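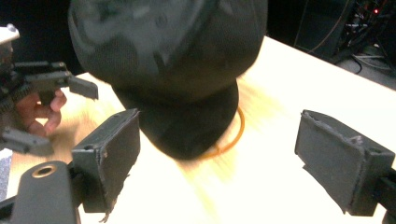 Nithin Namboodiri wrote in after my scarf review to ask whether any black beanie stays black past its first winter, and would I please try a ribbed one with a proper cuff, as his ears are cold.

Reviews > Clothing > Hats and gloves

Print this page | E-mail this page

Well, Nithin, I've been wearing the Anetti ribbed beanie since February and I'm very fond of it, so you'll have to allow for that. It is a big, roomy, knitted hat in plain black, with a rounded crown and a folded cuff, and it goes with every coat I own (all three of them, one of which is mustard).

The cuff is the best part. Folded once it sits just over my ears and stays there, even on the walk up to the allotments where the wind comes straight off the reservoir. Folded twice it perches on top and makes me look like a retired trawlerman, though my niece Itziar wears hers that way and looks marvellous. Unfolded it comes down to the eyebrows. I did that once, at a bus stop, and was glad of it.

Now, the colour. I have washed mine by hand in cool water with a drop of wool wash and dried it flat on a towel, and it is still black – perhaps a touch softer at the fold, where it gets handled. It does pick up fluff. If you have a pale cat, as I do, keep a clothes brush by the door.

I had the Atine beanie before this one and it was the warmer of the two, I must admit, but it itched across the forehead and shrank to the size of a tea cosy the first time I was careless with it. The Anetti has stretched a little instead. A small head might find it slips by the end of the day, and I'd like to see it sold in two sizes.

For storing it over the summer I roll it up from the crown, tuck it into its own cuff and put it in the drawer with the gloves. Please don't hang it on a peg, you'll get a point in the top that takes days to go.

I'd buy another, and I may well get the grey.

Print this page | E-mail this page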